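Every dig I have worked on ends with a bag labeled "misc." At Campbell last April we filled 31 of them. Roof tile, mostly, plus nails and the odd clay pipe stem – things too dull to draw and too old to throw out.

The county store charges by the box, so somebody always proposes a cull. Adalberto Toledo wants to weigh the tile, keep a sample and rebury the rest. Arnout Verschueren wants every crumb kept for 200 years, at which point I assume he'll come in and look at it.

I'm with Toledo, and I say so as a man who once washed 131 pieces of the same drainpipe. We keep too much and read too little of it. There are 15 boxes from the old mill trench that haven't been opened since they were taped shut, and the tape is now the most interesting part.

Write the report first. Then argue about the shelf.
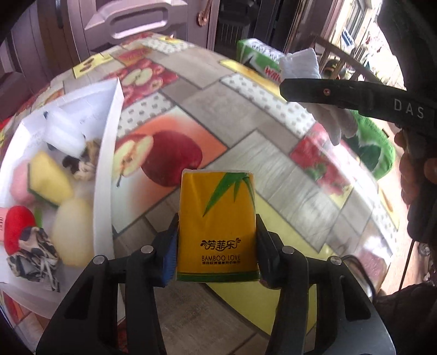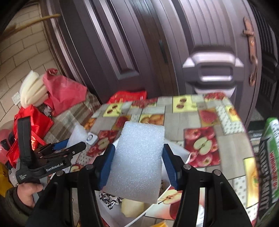 A pack of tissues, top, and a white foam block, both held upright over the table.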